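Last updated: Mon 5 October
Reading time: 3 min

Pemell bin-picking kit: worth it for mixed small parts?
Posted by torque_limit

We are looking at the Pemell kit (gripper, wrist camera, Koppel grasp planner, one-year license) for a mixed-item bin. Pemell quotes 600 picks an hour on uniform parts and gives no number for mixed ones. Has anyone run it on items that differ in size, shape and stiffness? Arm and table are already in place, so I only need opinions on the kit and the software.

kestrel_bay
Ran it from January on. Hardware is fine. The planner is good on boxes and blocks and mediocre on anything clear. We logged 1,718 attempts over our test set and 248 of them failed, most on transparent packaging. The depth image has holes where the plastic is, and Koppel either skips the item or plans a grasp on the bin floor behind it.

mudflat
248 out of 1,718 is a little over 14 percent. That is not mediocre for an unsorted bin with no item models loaded. What did you compare it to?

kestrel_bay
To Ostik, same items, same lighting. Ostik failed less on clear items and was slower on everything else. I didn't keep the cycle times in a form I can post, so weigh that as you like.

torque_limit
Clear items are my concern too. Our bin has them mixed in with opaque ones: a clear container lying on its side, a slim clear tube with a blue cap, then a blue block and a small metal cylinder. The cylinder is small enough that approach angle matters. 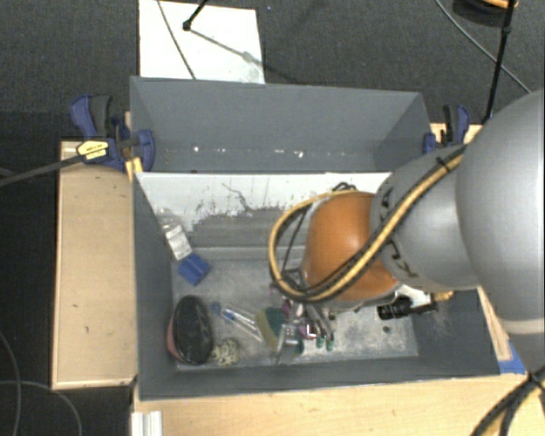 mudflat says the metal cylinder should be the easy one if it stays upright, and that the trouble starts once it tips and rolls against a wall. Koppel's default wall clearance is conservative, and it will reject any grasp that brings the wrist near the rim. You can lower the clearance in the cell file, but then the collision margin for the cable bundle is on you. The kit has no model of the cables.

torque_limit
That last point is not in the datasheet. Is there a way to add a keep-out volume for the wrist by hand?

mudflat
Yes. Add a cylinder primitive to the tool definition, larger than the real housing. It costs you some reachable poses in the corners. We accepted that.

kestrel_bay
I disagree with padding the tool. You lose the corners, and items collect in the corners. Better to restrict wrist rotation in the planner so the bundle always stays on the same side. Takes an afternoon to tune, and corner picks stay available.

mudflat
Restricting rotation also removes grasps on long thin parts. For a tube lying diagonally you want the full range. It depends on the item set, and I would test both before paying for the license.

slipring9
Toltasden resells the kit here and does a 2 week loan with the license included. Bring your own bin and items. Their integrator set up calibration but would not touch the cell file — read the loan terms on that. Two other things from our loan:

Calibration drifted after we moved the bin. Clamp it down and recalibrate after every move.

The retry logic defaults to the same grasp with a small offset. Change it to replan from a new image. Soft items shift when the fingers close, and the old pose is useless by then.

kestrel_bay
Agree on the retry setting. It should have been the default from the start.

torque_limit
Thanks. I'll ask Toltasden for the loan and run padded tool and restricted rotation as separate tests, same items in both. Does the loan license export the grasp log, or only the summary?

slipring9
Summary only in the interface. The full log is written to the controller disk as plain text. Copy it off before you return the unit — they wipe it.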